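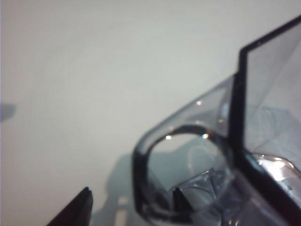
**Sevholm desk lamp, clamp-on, item 1747 (not pictured)**

Back in stock, finally. Warm light, long arm, 2 brightness steps. Clamps onto most tables - check the thickness first, thin glass tops are not ok. Bulb not included. Takes the regular small screw kind, any grocery store has them.

Cord is a bit short, sorry. Extension sold seperately.

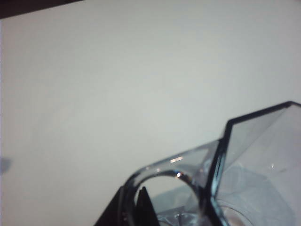
Ships from Toledo in some 3 days, longer in June. Returns ok if unused, keep the reciept. White is sold out, black and green only. Questions about bulk orders - ask for Samina Malik.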